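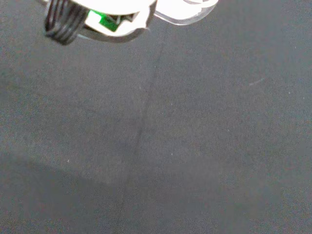 Voduvdale Allotment Society, minutes, February

Present: E. Sotiropoulos (chair), G. Vieira (minutes), 29 members, one dog.

1. Last minutes. Agreed, after Horrocks had the word "shouted" changed to "said".

2. Water. The Avell Lane tank leaks again. Repairs stand at 81 pounds - Horrocks offered a bucket.

3. Show tables. Evdokia wants plain cloths for the marrows this year, after last year's gingham. Large and black was favoured, fixed along the back edge with small bits of see-through tape, as in the photo. Faint folds will be tolerated. Horrocks voted for gingham.

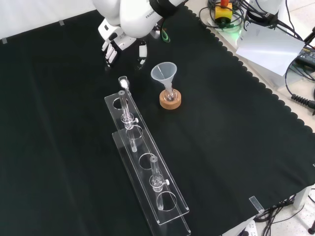 4. Rents. Up 5 pounds. A silence was observed.

5. Any other business. Plot boundaries, as in every year from 2000. Deferred.

Closed 9.10 pm.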